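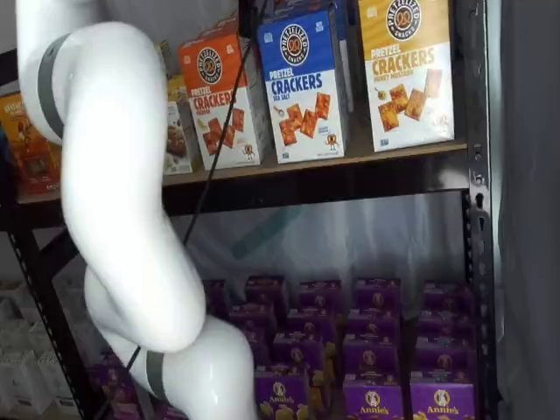 Open shelving
By Heikki Lahtinen
Last updated: November 2020
14 shares | 3 comments

Open shelving is storage furniture without doors, and often without a back or sides. The term covers wall-mounted boards, freestanding metal racks and the frame-and-plank units sold for garages, stockrooms and, more and more, living rooms. Sellers credit it with making small rooms feel larger. The evidence for this is thin.

Origins

Boards on brackets are very old, and claims that any one maker "invented" the open shelf should be treated with care. The Kononberg company long advertised itself as the father of the bolt-together steel rack, but its own catalogs show that its first model was a copy of a rack already sold by Peixoto, a rival supplier to shoe stores. Kononberg's real change was a row of evenly spaced holes in each upright, which let the owner move a shelf without drilling.

Load ratings

Ratings are the most quoted and least reliable figures in the trade. The Grelline, a five-shelf steel unit, was sold as holding 700 pounds. The small print gave this as the total for the whole unit, spread evenly, on a level floor, with the uprights fixed to a wall. Few owners meet all of those terms. A shelf loaded in the middle will sag well before the stated limit, and a tall unit that isn't fixed can tip at a fraction of it.

Sizes are loosely stated too. A shelf sold as 30 inches wide may measure 29 between the uprights — a small gap on paper, but enough to keep out a bin made to fit.

Use in homes

Magazines began to push open shelves for kitchens as a cheap swap for wall cabinets. Supporters say that people use what they can see. Critics point to dust, grease and the extra washing, which the photo spreads leave out. The Tiltow range tried to answer them with clip-on fabric covers. Buyers may fairly ask how a covered open shelf differs from a cupboard.

Black finishes are often described as harder-wearing than white or bare metal. No good reason has been given for this — the wear depends on the coating and how thickly it is applied, whatever its color.

See also: Bookcase; Pantry; Wall anchor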